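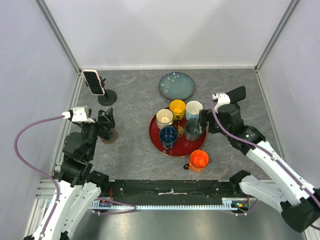
Tanside Shared Kitchen
Minutes of the July users' meeting

Held in the kitchen, standing, the chairs having been lent to the choir. Started at 6:40 p.m., after a discussion of whether it had already started.

1. Minutes of the last meeting
Agreed, apart from the word "heated" in item 4, which was changed to "long."

2. Matters arising
The drawer that sticks has been planed and now falls out. Carried forward.
The key to the store cupboard has been found in the store cupboard.

3. Mugs
The main business of the evening. There are six in regular use: yellow, orange, cream-white, dark blue, gray-green, and the one that is white inside and pale blue outside. The old rule said that mugs live on the round red tray when not in use. Five can stand on it together without argument. The orange one tends to end up on the counter next to it.

Three proposals were heard.

First, that we buy a bigger tray. The one in the Sistico catalog would take 80 espresso cups, according to the catalog, and would also take up the whole counter. Not pursued.

Second, that we retire a mug. Everyone was in favor of this until asked which one. The dark blue mug was put forward on the grounds that it is hard to tell whether it's clean, and was defended at length by the member who drinks from it. Withdrawn.

Third, that the orange mug be officially allowed to stand beside the tray, provided it stays close and doesn't wander toward the sink. Carried, with one abstention.

It was noted that the red tray has a gold rim and a gold emblem in the middle and should be washed by hand. It should not be used for carrying anything hot from the oven. This was said twice, the second time looking at the baking group.

4. The blue-green plate
The plate with the branches and blossoms came back with the things from the Pisa trip and has been at the back of the counter ever since. One member thinks it is for cookies. Another thinks it is for looking at. As a compromise it may hold cookies as long as the blossoms can still be seen, which limits us to the right-hand side. Cookies to be supplied by whoever thought of this.

5. Coasters
We own a round brown one. The Rathnayake bakery next door has offered us more at no charge and the offer was accepted with thanks. Until they arrive, the coaster goes to whoever sits down first. Please wipe up rings at the time and don't leave them to be admired.

6. Phone stand
The black stand with the clamp is for propping up a phone while following a recipe. It is to be left on the counter. Members are asked to turn the sound off during other people's recipes. A request to ban bread videos altogether was ruled out of order.

7. Counter
The new counter has been praised by all users. The gray with brownish veins hides crumbs very well, and so it needs wiping when it looks clean as well as when it doesn't. No lemon juice, no vinegar, no chopping straight onto it. Boards are in the second drawer, below the one that falls out.

8. Money
Balance in hand 3,000. Of this, 600 is set aside for the new kettle and the repair of the old one, since there was no majority for choosing between them. The tea fund is in good health. The coffee fund owes the tea fund and has been asked to write to it.

9. Any other business
Tea towels: please take one home and bring one back, ideally the same one.
A member asked who had finished the marmalade. There was a pause and the meeting moved on.

Actions
Drawer: to be looked at again, by someone else.
Tray rule: new wording to go up inside the cupboard door.
Coasters: collect from the bakery before it closes for the summer.
Choir: ask for the chairs.

Closed at 8:15 p.m. Next meeting in September, same place, seated if possible.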